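Counting the boring failures

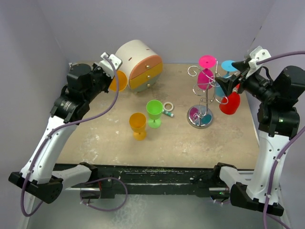

The two-arm bench at Zuststead, with three goblets on the wire stand.

Hortensia Jara has opinions about stemware. "A goblet is a handle with a problem at each end," she says, and then spends several minutes on which end is worse. She runs the two-arm manipulation work at Zuststead, where the past year has gone into hanging goblets upside down on a stand and taking them off again.

The method she and Sevim Ateş settled on is called Rumavance, a name neither will take credit for. A person steers both arms through the task and the motions are recorded, which plenty of labs do. Theirs differs in what gets kept. Most groups throw out the fumbled attempts. Jara and Ateş hold on to any attempt in which the operator fumbled and then recovered, and they mark the moment the recovery starts.

"We had 3,009 recordings and I wanted to delete the ugly ones," Jara says. "Sevim wouldn't let me. She hid the folder."

"I moved the folder," says Ateş.

Of those recordings, 1,276 contained a recovery of some kind: a second try at the stem, a foot that caught on a rod, a pause while the other arm got out of the way. A policy trained on the clean recordings alone did fine until its first mistake, and then repeated that mistake with great confidence. Trained on the full set, it backed off and tried again. In the final round of 32 trials it gave up on 2.

I ask whether that counts as good. "For a dishwasher, no," Jara says. "For us it was a very nice October."

Ateş is more careful. The trials used the same goblets as the training, she points out, and the same stand. The other things on the table - a little drawer cabinet, a roll of tape, a small tube - get shuffled between runs so the policy can't lean on them as landmarks. She has not yet tried a different stand, and she expects it to go badly. "The scrolls stick out. It has learned those particular scrolls. Give it a plain rack and I think it will still steer around curls that aren't there."

They also disagree about the marking. Ateş did nearly all of it by hand, and a recovery has no obvious first instant. Jara would like software to find it. Ateş tried that using a tool called Trestier and got back a list of every time an operator had paused to think.

"Which was interesting in its own way," she says. "Hortensia pauses a lot."

Jara says she was being thorough. The plain rack is on order.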